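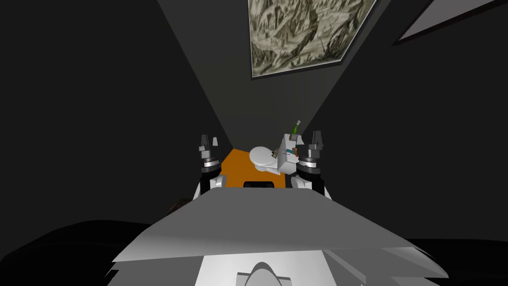
Temps de lecture : 3 min

Publié le 27/05/18

Sallach compare deux pinces en simulation avant de toucher au matériel

L'atelier de robotique Sallach a rendu publics les résultats d'une série d'essais menés entièrement en simulation sur un robot à deux bras. Il s'agissait de départager deux modèles de doigts pour pinces à deux mors, l'un dessiné en interne, l'autre fourni par Bucur, avant de passer commande pour les machines réelles.

Au total, 1 338 prises ont été lancées depuis le mois de mars. Chaque essai se déroule dans une pièce virtuelle étroite, aux murs sombres, où les objets sont regroupés devant le robot, entre les deux bras. Le décor n'a rien d'un atelier : des toilettes blanches de petite taille, un bloc blanc plus haut traversé d'un fin liseré turquoise, une bouteille verte posée dessus. L'équipe a pioché dans une bibliothèque de modèles existante et n'a pas cherché la vraisemblance. Elle voulait des formes arrondies, des faces planes et un objet étroit placé en hauteur.

C'est la bouteille qui a donné le plus de mal. Avec les doigts de Bucur, plus longs, la pince droite l'atteint sans que le poignet ait à passer au-dessus du bloc. Avec ceux de Sallach, le bras doit se relever davantage, et la trajectoire calculée par le contrôleur frôle souvent l'arête supérieure. Dans ces cas-là, le logiciel arrête le mouvement et compte un échec, même si le contact aurait sans doute été sans gravité sur un vrai robot.

Le classement s'inverse pour les pièces basses. Les doigts courts tiennent mieux les objets peu épais posés près du robot, là où les doigts longs viennent buter contre le support. Sallach indique que l'écart est net sur les objets plats et faible sur tout le reste.

Les essais ont aussi porté sur le contrôleur. Deux réglages ont été comparés : le premier limite la force de serrage dès le premier contact, le second ferme la pince à vitesse constante jusqu'à la butée. Le premier est plus lent, d'environ 200 millisecondes par prise, mais il renverse moins souvent les objets hauts. Il a été retenu pour la suite.

La caméra, elle, n'a pas changé d'un essai à l'autre. Elle regarde vers l'avant, au-dessus du plateau gris du robot, avec les deux pinces dans son champ. Cette position avait été choisie l'an dernier sur le banc Mevine, que l'atelier utilise pour ses machines réelles — elle a été reprise telle quelle pour que les images des deux environnements restent comparables. Un second point de vue, fixé au poignet, est prévu dans la prochaine version du simulateur.

Sallach ne tranche pas entre les deux modèles de doigts. L'atelier a commandé 3 paires de chaque, qui seront montées à Nondstead et soumises aux mêmes séquences, avec des objets réels de dimensions proches. Les frottements restent le point faible de la simulation : le coefficient appliqué est le même pour toutes les surfaces, qu'elles soient lisses ou non.

Les fichiers de configuration des essais et le relevé des échecs seront mis à disposition des partenaires du projet une fois les mesures de Nondstead terminées.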